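Markness Predictor League: your questions answered

Welcome! Whether you've been calling scorelines with us for years or you only found the league this morning, we're really glad you're here. These are the things people ask us most, and if yours is missing there's an address at the bottom.

What is the Markness Predictor League?

It's a football prediction game for people who love arguing about football. Before each round you guess the final score of every match on the card, and you get points for how close you come. There's no money involved at any stage, just a table, a lot of chat and a rather lovely shield for the winner. We had 408 players on the books when we closed last season, which still makes us grin.

How do the points work?

You get four points for an exact score and two for the right result with the wrong score. So if you say 2-1 and the match ends 3-0 to the same side, that's two points. A wrong result gets you nothing, however close it felt at half time!

What about extra time and penalties?

Cup matches are scored on the result after 90 minutes plus stoppage time. If you predict a draw and your team goes out on penalties, you still collect. Unnur Norðdahl got most of her knockout points this way last time round and she recommends it warmly to cautious people.

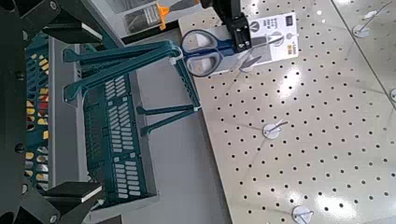
When do I have to send my predictions in?

Entries lock at noon on the day of the first match in the round. You can change your mind as often as you like up to then, and plenty of people do. If you miss the deadline for one round you simply score nothing for it, and you're back in for the next.

I joined late. Have I any chance?

Yes, lots! Everyone can drop their two worst rounds, and a late starter can count missed rounds towards those. Dezső Szilágyi joined us two rounds in and was top of the table by the spring. There is also the Riis Cup, a straight knockout for anyone in the league, drawn fresh after the winter break, so there's always something to play for.

What is a banker?

Your banker is the one match in each round where your points are doubled. Pick it when you send your scores. Most people put it on a big home favourite, but the best moments come from the brave ones. Setsuko Iwasaki once put hers on a 4-4 draw and got it, and we're still talking about it.

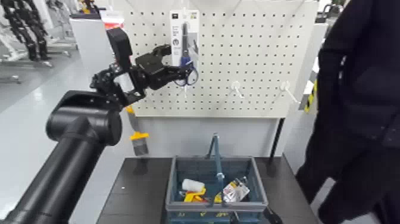
Blue-handled scissors on the pegboard

Can I play as a team?

You can. Groups of up to 23 people can set up a mini-league with its own name and table, and your scores count in the main league too. We have families, five-a-side sides, a pub quiz team and one very competitive choir. Ask Mikkel Sveinbjörnsson for a mini-league code and he'll set it up for you, usually the same evening.

Do I need to know a lot about football?

Not at all. Some of our keenest players study form, injuries and the weather forecast. Others go by shirt colours, or let the dog choose. Both sorts turn up in the top half of the table, and it drives the first lot mad. If you'd like a bit of help, Gunnlaugur Steinarsdóttir writes a round preview with team news and a few hunches of her own. Her hunches about goalless draws are best treated with care.

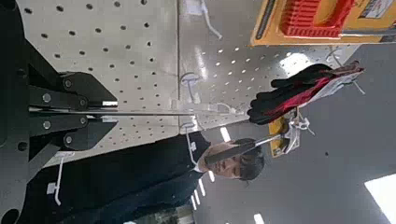 She also keeps the archive, so you can look back at previews from past seasons and see who was right. It's great fun to read during a tournament, especially the old group stage predictions, where nearly all of us had the wrong team going home.

What happens if a match is postponed?

If it's played before the next round begins, your prediction stands. If not, the match is void and comes off the card. Should it have been your banker, the doubling moves to the next match on your list.

What if two players finish level?

The one with more exact scores wins. If they're still level we look at banker points, and after that they share the shield, six months each.

When does the new season open?

Sign-up opens in June, as soon as the fixtures are out. Come and join in!

Still stuck? Write to the league desk and put "Predictor" in the subject line. We read everything, including the complaints about VAR.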